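Subject: Re: [sourdough-l] rye starter gone sluggish
Date: 2019-04-07
From: Jarmila Tichý

Miroslava Čierny wrote:
> Mine has been slow since January. It used to double
> between breakfast and lunch and now it barely gets
> there by supper. I feed it 20 grams of starter to
> equal parts rye and water. Same flour, same jar.
> Should I throw it out and start over?

Oh please don't throw it out! A slow rye starter is almost always a hungry one, and they come back so nicely once you change the feeding. I had the same trouble with Dilby (yes, mine has a name, my nephew picked it) and within a week he was pushing the lid up again.

What I did was cut way back on the old starter. I kept 20 grams and gave it 81 grams of whole rye and the same of water, a bit warmer than my hand. Then I left it alone, and that was the hard part for me - I'm a terrible lid lifter. The first two feedings looked like nothing much and then on the third it went wild, all domed on top with that lovely green apple smell.

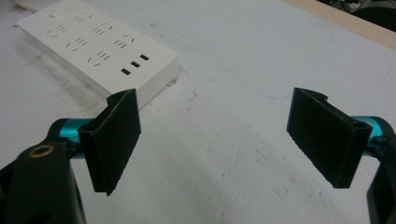
Miroslava wrote back to me off list that she had already tried a bigger feeding once, with white flour, and got a layer of gray water on top by morning. She asked if rye really makes that much difference. I think it does! Go with the darkest rye you can find, and if you get water on top just stir it in or pour it off, either is fine.

When it's lively again, try the Prindel loaf from the list recipes. I make it with 200 grams of starter and a spoonful of caraway, and my last one came to 922 grams out of the oven. Wonderful crust, and even better on day two with butter and radishes.

Does anyone still have the old Bermúdez notes on drying starter flakes? I lost my copy and would love to put some Dilby away for safekeeping.

Jarmila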